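Dish rack

A dish rack is a frame in which washed plates and cups are left to dry in the air. Racks are made of wire, wood or plastic, and many stand on a tray that leads the water to the sink.

In the town of Brindport, wire racks were produced by the firm Rennie, founded by Hamish Swanson. Its best known model, the Skolard, had 3 rows of slots and could be folded – a feature copied later by other makers.

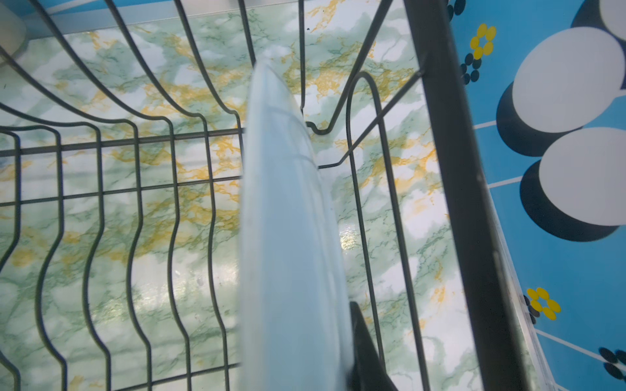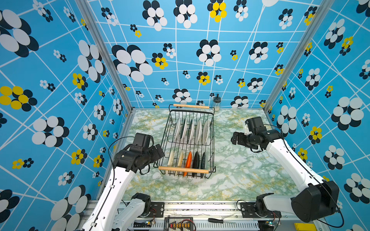
Light blue plate upright in a wire rack (first picture); blue wallpaper with flowers (second picture)

Wooden racks are older and are still sold in country shops. They should be oiled from time to time, usually in May.

See also: Drainboard, Kitchen sink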